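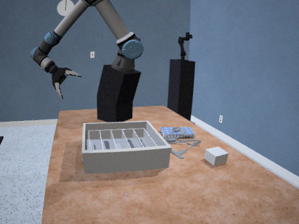

Football Gear at Home: Washing, Drying and Small Repairs

Updated December 22, 2025

In our house there are two players and one goalkeeper, and from July, when the training starts, the laundry does not stop. I have made most of the mistakes already. I once shrank the name off the back of an Esteves shirt, which was a birthday present, and I still hear about it. These are the things I do now.

Shirts with printed numbers

Turn the shirt inside out before it goes in the machine. Wash cold or at 80 degrees Fahrenheit, with a short spin, and use only half of the detergent you use for towels. Too much soap stays in the fabric and the shirt begins to smell again after ten minutes of running. No softener, also not a little bit. Hang the shirt by the bottom edge, in the shade. Never iron on the print. If you must iron, put a thin cotton cloth between.

If a corner of the number is coming up, do not pull it. Lay the shirt flat on a folded towel, cover the corner with baking paper and press with a medium iron for 13 seconds. Let it cool completely before you lift the paper. It works well with the older thick prints. With the thin ones I had success only half of the time.

Grass and mud

Mud must dry first. I know it is hard to leave it, but if you rub wet mud you push it deeper. When it is dry, knock it off outside and brush what is left.

For grass on white shorts I mix 2 spoons of white vinegar with one cup of cool water, leave it on the stain half an hour, then rub with plain bar soap and wash as usual. Check the stain before you use the dryer. After the dryer it is there forever.

Blood comes out with cold water and patience. Hot water will fix it in the cloth.

Boots

Take out the laces and the insoles each time, even if you are tired. Wipe the boots with a damp cloth and clean between the studs with an old toothbrush. Then fill them with newspaper and change the paper after one hour, when it has taken the first water. Keep them away from the radiator. My son's first Fiko boots opened at the toe after one night on the heating, and the glue did not hold again, although I tried two times.

For screw-in studs, put a very small drop of cooking oil or petroleum jelly on the thread at the beginning of the season. If a stud is already stuck, let the boot stand with the sole in warm water for a few minutes and try again with the key.

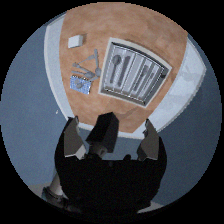

Goalkeeper gloves

The gloves are the most delicate thing in the bag. Rinse them under lukewarm water while you wear them, and press the palms softly together until the water runs clear. Do not twist. Roll them in a towel, open the straps and dry them in the air, with the palms not touching each other. The palms should be a little bit damp before a match, so we carry a small spray bottle with water.

Shin guards and the bag

Shin guards can be washed in the sink with dish soap. The sleeves go with the socks, but close the Velcro first, or it will catch everything in the machine.

The bag itself we empty every evening. When we came back from the Flumska tournament, the bag stayed closed in the car for two days and I needed baking soda, left inside overnight and then vacuumed, and after this again the same. For the zipper, rub a candle along the teeth and move it up and down a few times.

The ball

For normal play in the park at Starosside I let out a little air after use and pump it again before the next time. Wet the needle before you push it in, a dry needle damages the valve. Clean the ball with a cloth and warm water only.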